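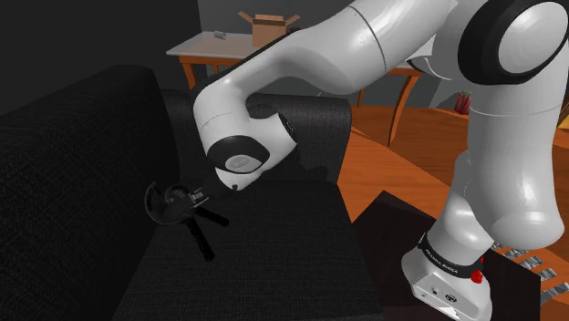

*Simulated view: arm and gripper over the seat of an armchair.*

# Seat clearing at Birano: questions from staff

Applies to the returns hall at Birano. Questions about the Plalness main warehouse are handled separately. The page is kept by Thư Đinh, process engineering.

## The work

**What will the arm do?**

It clears loose items from the seats of returned chairs before inspection: packaging, cans, cups, stationery, anything a customer has left behind. Items go into a tray beside the arm. It does not lift chairs, open zips or reach down the sides of cushions.

**Which stations are affected?**

Stations 1 to 3 on the intake line. The hall has nine stations. The other six stay fully manual, and there is no approved plan to change them.

**Who does the parts the arm can't do?**

The intake operator. Side gaps, under-cushion checks, stains, smells and frame damage remain manual at every station. The operator also signs the inspection record, as now.

**Why is so much of the testing done in simulation?**

Grip positions and arm paths can be tried against many chair shapes without taking a station out of use. A path has to pass in simulation before it is loaded on the floor, where it is then run at reduced speed with an empty gripper. Passing the first stage does not release it for normal use.

**Does the simulation cover our actual range?**

Partly. The chair library holds 387 models and variants. Recliners are missing, and loose throws and blankets are not modelled well. Send recliners to stations 4 to 9. A chair with a throw on it can go to station 1, 2 or 3 once the throw has been taken off by hand.

**Are dark fabrics a problem?**

They can be. A dark item on dark upholstery gives the vision system little contrast, and the shadow of the gripper falls on the same surface. If confidence is low the arm stops above the seat and the amber lamp comes on. Clear the seat by hand and press Resume. Do not move the lamp stands to help it; the lighting positions are part of the calibration.

## Jobs and shifts

**Will posts be lost?**

No posts are being removed under this project. There are 19 people on intake across both shifts and the headcount for the line is unchanged. The duties at stations 1 to 3 do change, and the new job descriptions are on the noticeboard outside the shift office.

**What changes in the duties?**

Less bending over seats and more checking. Each operator at stations 1 to 3 will position the chair, start the cycle, inspect the frame during clearing where the guard allows, and empty the tray. Tray contents are logged against the return number, and valuables go to the shift office in a sealed bag.

**Can I ask not to work with the arm?**

Yes. Tell your shift lead before the rota closes on Thursday. Requests are met where cover allows, and a refusal has to be given in writing.

**Does the pay grade change?**

Operators who complete both training modules move to the technical intake rate. Those who stay on manual stations keep their present grade and allowances.

**Will the target per shift go up?**

It stays where it is until the trial has been reviewed. Cycle times from stations 1 to 3 are excluded from team figures during the trial — this includes stops, resets and chairs sent on to another station.

**Is the system recording me?**

The camera over each station covers the seat area and keeps images of the chair for fault finding. Hands and forearms may appear in them. The images are not linked to clock-in data and cannot be opened by shift leads. Cloutier, the scheduling software, receives only the return number and the station status.

## Safety and training

**Can I reach in while it is moving?**

No. The arm slows on contact, but the gripper fingers can still pinch. Press Pause, wait for the steady white lamp, then reach in.

**What if it is holding something when it stops?**

Leave the item in the gripper. Press Release with one hand under the item. If it stays closed, use the emergency stop and call process engineering on the hall phone. Do not pull.

**Who provides the training?**

Istitura, on site and in paid time. Module A covers normal running and stops. Module B covers tray logging, resets and the daily check. New starters do a week on a manual station first.

**May I clean it?**

Wipe the tray and the outside of the guard only. The arm, gripper and cable ports are cleaned by engineering at the weekly check.

**Where do I report a fault or a near miss?**

Use the yellow form at the station, and ring engineering as well if the arm is stopped. Near misses go on the same form — tick box 4. Replies are posted beside the rota, with names removed.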